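돌렌트(Dollent) 가정환경 시연 데이터 수집 정기 회의록

참석: Lensa Birhane(진행), 수집팀, 학습팀, 라벨링 담당
불참: 장비 담당(서면 의견 제출)
기록: 수집팀

1. 지난 회의 조치 사항 확인
- 그리퍼 손가락 예비품 주문은 완료. 입고 전까지는 현재 보유분으로 진행한다.
- 업로드 도구 Leka의 중복 파일 문제는 수정본 배포 후 재발 보고가 없다. 안건에서 삭제한다.
- 수집 동의서 양식 개정은 아직 검토 중이다. 다음 회의로 넘긴다.

2. 수집 현황
침실 환경의 이번 차수 목표는 시연 400건이다. 학습팀은 그중 44건을 반려했다. 반려 사유는 시작 자세 누락이 가장 많았고, 나머지는 물체가 손가락 사이에 물리기 전에 녹화를 끝낸 경우였다. 반려된 건은 같은 작업으로 다시 수집한다.

Lensa Birhane은 얇고 휘는 물체의 시연이 상자나 컵에 비해 부족하다고 지적했다. 판지처럼 납작한 재료는 잡은 뒤에도 위쪽이 휘기 때문에 손목 각도만으로는 자세를 추정하기 어렵다는 의견이다. 수집팀도 동의했고, 다음 차수부터 이 종류를 별도 항목으로 관리하기로 했다.

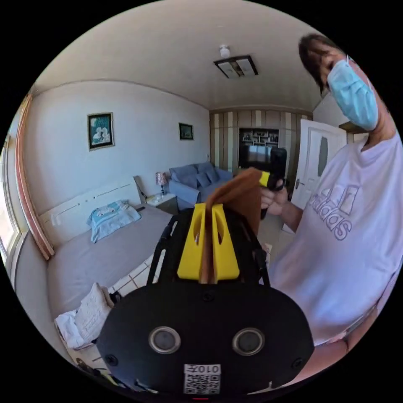
수원, 2019년 3월 24일

3. 두 사람이 함께하는 작업
한 사람이 그리퍼로 물체를 잡고 다른 사람이 맞은편에서 손에 든 기기를 가까이 대는 식의 시연을 어디까지 포함할지 논의했다. 라벨링 담당은 맞은편 사람의 손과 기기가 함께 보이면 구간 경계를 정하기가 까다롭다고 했다. 학습팀은 물체를 건네거나 마주 대는 동작이 Prustel 과제에 필요하다며 유지를 요청했다.
결정: 두 사람 작업은 유지한다. 다만 단독 작업과 폴더를 나누고, 파일 설명에 참여 인원을 적는다.

4. 수집 장소
가정집 11곳의 섭외가 끝났다. 침대, 소파, 문의 위치가 집마다 다르므로 가구를 옮기지 않고 그대로 수집한다. 창가 쪽 밝기가 지나친 경우에는 작업자가 서는 방향을 바꾸되 커튼은 집주인의 허락을 받고 조절한다. 액자에 가족사진이 있으면 시작 전에 치워 달라고 요청한다.

5. 장비 담당 서면 의견
- 그리퍼의 번호 라벨은 세션을 시작할 때 기록지에 옮겨 적을 것. 지난 차수에 번호가 빠진 기록지가 5장 있었다.
- 센서 창은 마른 천으로만 닦을 것.
- Jamlow 거치대는 흔들림이 있어 당분간 쓰지 않는다.

6. 조치 사항
- 수집팀: 반려 건 재수집, 얇은 물체 목록 초안 작성
- 라벨링 담당: 두 사람 작업의 구간 기준 한 쪽 분량으로 정리
- 학습팀: 재수집분을 넣은 학습 결과를 다음 회의에서 공유
- Lensa Birhane: 동의서 개정안 검토 의견 회신

기타 안건은 없었다. 다음 회의 일정은 메일로 알린다.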